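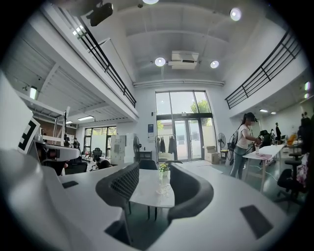

We use cookies to remember your settings. By staying on this site you accept our cookie policy. OK

Two pages, and everyone reads them

Soledad Salinas keeps the rules for hand-held gripper recording at Dranholm. They are printed on two pages. The first version, which she also wrote, ran to 2000 words and had an index.

"People signed it without reading it," she says. "I would ask someone what the rule was on restarting a take and they would say, it's in the document. Well, yes."

The rules cover the company's recording sessions at Cladthorpe and at its smaller site in Tapia. Operators work with a gripper in one or both hands and carry out ordinary jobs at a table: moving a cup, setting something upright, clearing a surface. The recordings go into a training set called Cestau, which is used to teach robot arms the same jobs. Salinas started as an operator on that project and moved to quality checking after a year. We spoke on a Wednesday, between the morning and afternoon sessions.

I asked her what a person new to the work gets wrong first.

"Speed. They go too fast, or they go very slowly since they've been told to be careful. Both are a problem. What we want is the pace you would use if you were doing it properly at home and were not in a hurry. That's the wording in the rules now. It used to say a number and people were watching the clock instead of their hands."

There is still one number in that section. A single take may not run longer than 75 seconds. If the job needs more time than that, it is split into smaller jobs, and each one gets its own start and finish. Salinas says the limit came out of the checking side. Long takes were the ones where reviewers missed things, and they were also the ones operators most wanted to save after a slip near the end.

Slips get a section of their own. A dropped object is not a failed take by default. If the operator picks it up and finishes, the take is kept and labeled as a recovery. If the operator reaches in with bare fingers to fix it, the take is thrown out.

"That one is strict," she says. "The arm has no fingers. If you steady the cup with your thumb, you have shown it something it can't do. And you may not notice you did it. I did it for weeks."

The other strict rule concerns the markers. On the hand-held tools used at Dranholm, the black-and-white squares are how the position of each gripper is tracked, so sleeves, straps and hair have to stay clear of them. Operators check for this before every block of takes and again after any break. A scratched or lifting marker means the tool is set aside. Tape is not a repair.

"We had tape," Salinas says. "Someone had done a very neat job with clear tape, and it caught the light, and we lost an afternoon of work to it. So now the rule says no tape, in bold."

Glare comes up again under table setup. The rules ask the session lead to look at the table from the operator's chair with the lights on, and to move the work area if a bright spot falls where the hands will be. They don't ask for the room lights to be changed. Salinas was against a fixed lighting setup from the beginning, and she had to argue for it.

"A robot that has only seen one kind of light is no use in a kitchen with a window. What I care about is that you can see the object. If there is daylight, fine. If somebody walks past in the background, fine. We don't clear the room. We do ask that people in the room have been told what is being recorded and have said yes to it." 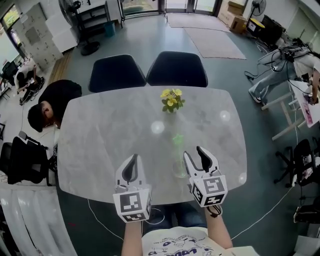 Consent should come before anything about grippers or tables, according to one operator at Tapia, and it should be asked for again at each session, however many times a person has agreed before. Under the current rules a signed form lasts for the whole project. The same operator said that people who come in only to use a desk can feel awkward about refusing when the session is already running.

Salinas had heard this and said it was fair. The next version will ask at the door, each session, and will give people a place to sit that is out of view of the cameras. She would like the session lead to do the asking, in person. "A sign on the wall is not asking," she says. She also wants a clear way for a person to change their mind later, with a name and a phone number on the form. Today there is a general mailbox, and she admits it isn't checked every day.

Then there are cables. The rules allow them to cross the floor only where they have to, and a run that crosses a walkway must be taped down or covered before the first take. I said that this sounded like the rule most likely to be ignored.

"It is the one I write up the most," she says. "You move a table by one step, and now the cable is somewhere else, and you have takes to get through. I understand how it happens. But an operator has both hands full and is looking down at the table. That's the worst person to have near a loose cable."

Her answer has been to tie the floor check to the table. Any time the table moves, the lead walks the floor before recording starts again. It takes a minute or two – less if the bags and spare chairs are already out of the way.

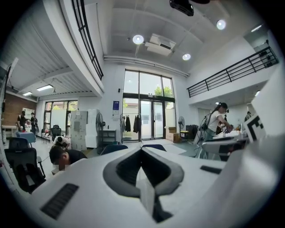 Workload was the part of the rules that took longest to agree on. The ceiling is 300 takes per operator per day, with a break of ten minutes in every hour. The grippers are not heavy when you pick them up. They are heavy in the third hour, mostly in the wrist, and an operator with a tired wrist starts to rest the tool on the table edge between moves. Reviewers can see that in the recordings before the operator will admit to it.

"The first proposal had no ceiling at all, only a target," Salinas says. "I said I would sign a ceiling or I would sign nothing. A target tells people to keep going."

Operators can also stop for the day without giving a reason, and they are paid for the session. She says this has been used less than management feared. When it is used, the lead writes down the time and the job and leaves it at that.

I asked about carrying gear on the back and head, since some sessions call for it. The rules say the fit is adjusted by the wearer, with help only if they ask for it. Nobody wears a pack that someone else has set up for them. It comes off at every break, even if putting it back on is a nuisance – and she agrees that it is.

What is missing from the two pages? Salinas has a list. There is nothing yet on glass, beyond a line telling people to check for chips before they start. There is nothing on what to do when two operators share a table and reach for the same thing, which happens more often than she expected. And the naming of jobs is still a mess. Cladthorpe writes "put cup on table" where Tapia writes "place the cup," and somebody has to go through and match them up by hand.

"That somebody is me, this afternoon," she says.

The revised rules are due in October. She intends to keep them to two pages, and if the section on glass goes in, something else will have to come out. She thinks it will be the paragraph on footwear.

Last updated: October

Contact us | Privacy | Copyright, all rights reserved | Back to top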